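Tradstead Consumer Office Issues Advice on Disinfectants and Stone Surfaces

Last updated: 2020-04-07

The Tradstead Consumer Office has issued advice to residents on the use of household disinfectants on marble, limestone and other natural stone, following a sharp rise in inquiries about damaged kitchen and bathroom surfaces.

The office received 358 inquiries on the subject in March. Most came from homeowners and tenants in Tradstead and Dridinley who had begun cleaning their counters several times a day and then found dull spots, rings or rough patches in the stone. A smaller number came from landlords asking who is responsible for repairs when a surface is marked during a tenancy.

According to the office, the greater part of the damage reported was caused by acidic products. Vinegar, lemon juice, bathroom descalers and some toilet cleaners react with the calcium carbonate in marble and limestone and remove the polish. The result is known as etching. It is often mistaken for a stain, and many callers had tried to scrub it away with a stronger product, which made the affected area larger.

Residents are reminded that vinegar is not a registered disinfectant. It should not be used for that purpose on any surface, and its use on marble is likely to cause lasting marks.

The advice recommends that stone counters first be washed with warm water and a small amount of mild dish soap, then rinsed and dried. Where disinfection is needed, residents should choose a product whose label states that it may be used on natural stone and should leave it in place only for the time given on the label. The surface should then be rinsed with clean water and dried with a soft cloth. Spray should not be left to dry by itself.

Bleach calls for particular care. Repeated use can dull a polished finish and weaken the sealer. Bleach must never be mixed with vinegar, ammonia or any other cleaner, as the fumes are dangerous. The office received several inquiries from residents who had combined products in a single bottle, and it asks that any such mixture no longer be used. Anyone who feels unwell after breathing fumes should move to fresh air and call the poison control line.

Abrasive powders, steel wool and the rough side of a kitchen sponge should also be kept away from polished stone. Granite resists acid better than marble does, but its sealer can be worn down in the same way. Engineered quartz is made with resin and may discolor under strong chemicals. Owners of engineered surfaces are advised to follow the manufacturer's written care instructions, where these are still available.

The office has also reviewed the labels of cleaning products on sale in local stores. Two products were found to carry the words "safe for all surfaces" on the front and a warning against use on marble on the back. Both sellers have been contacted and have agreed to place a notice on the shelf until new labels are supplied. Customers who bought either product for use on stone may return it unopened for a full refund.

Prosser, the stone supplier with showrooms in Tradstead and Dridinley, has agreed to make its care leaflet available free of charge to all residents, including those who bought their counters elsewhere. Showrooms are closed to visitors at present, and the leaflet will be sent by mail on request. Valta, which refinishes stone floors and counters in the district, has suspended home visits but will assess damage from photographs. The office does not endorse either company and encourages residents to obtain more than one written estimate before agreeing to any work.

Refinishing can be costly. Estimates seen by the office for a single counter began at $200, with higher charges where the damage extended to an edge or to the area around a sink. Light etching on a honed surface can sometimes be improved with a marble polishing powder. Residents who wish to try this should test the powder first in a place that is not normally seen. Deep etching should be left to a professional.
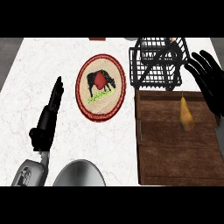

Sealing is the subject on which the office has been asked the most follow-up questions. A sealer slows the absorption of liquids such as oil, coffee and wine, and gives the owner more time to wipe up a spill. It does not prevent etching, which takes place at the surface itself. To check whether a counter needs to be sealed again, place a few drops of water on the stone and wait ten minutes. If the stone has darkened under the water, the sealer is no longer working well. White marble with faint gray and pinkish veining can make early dull spots hard to find, and owners of such counters should look across the surface at a low angle with a light behind it. A coaster kept on the counter will protect the stone beneath a glass, provided that its underside is clean and free of grit. Soap dispensers and bottles of hand sanitizer should be set on a tray for the same reason.

Tenants who find damage should report it to the landlord in writing and include dated photographs. Where the landlord supplied the cleaning product, or gave instructions for its use, this should be stated in the report. The office advises against deductions from a security deposit until both parties have seen a written estimate. Disputes that cannot be settled between the parties may be referred to the office's housing desk, which continues to accept cases by telephone and mail.

The full advice is available in large print and may be requested by telephone. The public counter at the Tradstead office remains closed until further notice, and the Dridinley branch is handling mail only. Replies to written inquiries are currently taking longer than usual. Residents with a question about fumes or accidental contact with a cleaning product should not write to the office and should seek medical advice without delay.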